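Wording a death notice when the paper charges by length, and who to leave in

Posted in Family and Bereavement
April 13, 2022

Naledi Rampersad

My uncle died at the end of last month and I have ended up with the job of the notice for the Testow paper. The funeral director (Tshabalala, on the high street) offered to place it for us but said the family should write it, as their own wording is fairly standard.

I wrote what I thought was a reasonable length and it came to 2,293 characters with spaces. The paper's online form gives you 682 for the basic price and then charges in blocks of 100 after that. I didn't know this when I started. My cousin has now said the whole thing should go in as it is and we should all chip in, and my aunt would like it short but won't say what to take out.

What I have at the moment is his full name and the name everyone used, his age, where he was born, the two schools he went to, his apprenticeship, the years at the dye works, the move to Testow, his marriage, his first marriage (this is one of the difficulties), his three children, the grandchildren by name, two sisters living and a brother who died before him, the bowls club, the allotment society, the hospital ward we want to thank, then the service details and donations.

My questions are:

What has to be in a notice and what can go?

Do you put the first wife in? She is still alive, they were on decent terms, and two of the children are hers. My aunt says she doesn't mind but I am not certain she means it.

Do partners of the children go in brackets, or after an "and", or not at all? One of them is recently separated.

Is it odd to have a short notice in the paper and a longer one somewhere else? Someone mentioned Wasach, the memorial pages site, but I have never used it.

The form closes at noon two days before printing and the service is the week after next, so I have a little time but not a lot.

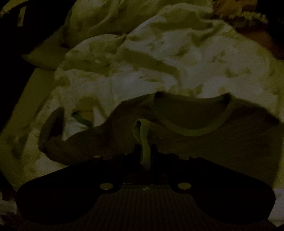
Black gripper, fabric behind, low light.

I should add that he wasn't religious and we are having a celebrant, so I don't need help with a verse. My aunt has asked for no black to be worn and I would like to get that in if there is room.

Thank you in advance.

allotmentgate

Sorry for your loss. I have done three of these now, for both parents and a neighbour who had no family nearby.

The notice in the paper is there to tell people he has died and when and where the funeral is. Start with that and see what space you have left. You need:

Surname first, as the column is alphabetical and people look down it
Full name, then the name he was known by
Date he died, and his age
The closest family, in a few words
Date, time and place of the service
Flowers or donations, and to whom
Who to contact, normally the funeral director

Schools can go. So can the apprenticeship. If people in Testow knew him from the dye works then keep that, but you can do it in four words, "formerly of the dye works" or "late of" if that is how your paper does it. The bowls club will probably want to know, so a phone call to their secretary is better than a line in the paper. Same with the allotment society.

The ward thank you can go in a separate acknowledgement after the funeral. My mother's one was printed a fortnight later and cost less, as it was only two sentences and by then we knew who else to thank.

On grandchildren, "much loved grandad of" and then six or seven names uses up a lot of room. "A much loved grandad" uses hardly any. We had a bit of a falling out over this with my dad's. My sister wanted all the names in and in the end she paid the difference herself, which was fair enough.

For the no black request, "bright colours welcome" is short. I'd keep that in. People do worry about what to wear and they look at the notice to check.

I got my dad's down to 151 characters over the basic allowance and then stopped trying, so we paid for two extra blocks. It was not very much in the end. Ask them for the price of the next size up before you cut anything you care about.

Pimen

Put the whole thing in. You only get one.

Our local charges extra for a photo as well so watch out for that, it gets ticked automatically on some forms.

registry_retired

I worked on the notices desk of a weekly paper for a long while, not yours, so check the details with them.

First wife. There is no rule. The usual way is to name the present wife as wife and then name all the children together as "father of", with no mention of which marriage. Nobody reading it is left out and no one has to be described. If the first wife is to be mentioned, the wording we saw most was "and friend of" or "also remembered by". I would ask your aunt once more, with the actual words written down in front of her. It is easier to say no to a sentence than to an idea. I'd also ring the first wife before it is printed, whichever way you go.

Partners. Brackets are used when the partner is being included as part of the family, so "father of Ann (and Peter)". With one couple recently separated, leave all the partners out. If you put in two and miss the third, it will be noticed.

The brother. "Brother of" followed by the two sisters and "the late" before his name is enough.

Short in the paper and long elsewhere is very common now and nobody will think it odd. I can't speak for Wasach in particular. With any of these sites, check three things before you type anything in: whether the page stays up without a yearly fee, who can remove comments, and whether someone else in the family can be given access. Keep your own copy of the text too. You can end the printed notice with "a fuller tribute is available online" and the family can pass the link round. Long web addresses come out badly in a narrow column and readers mistype them.

Your long version won't be wasted either. The celebrant will ask for most of what is in it, the schools and the apprenticeship included, so send it over as it is.

Two practical points. Check whether the paper counts spaces, as some forms do and some don't, and it makes a fair difference on a text of that size. And have somebody who hasn't been working on it read the date and time of the service back to you from the proof. The mistakes we had to reprint were nearly always there or in the spelling of a grandchild's name.

I would leave his house number out. Street or village is plenty, as the house may be standing empty during the service.

Naledi Rampersad

Thank you all. I have it down to one block over the basic price, with the children's names and no partners, and "bright colours welcome" is in. I rang the paper and they do count spaces. My aunt is looking at it tonight. My cousin is putting the long one online and I have asked about the yearly fee.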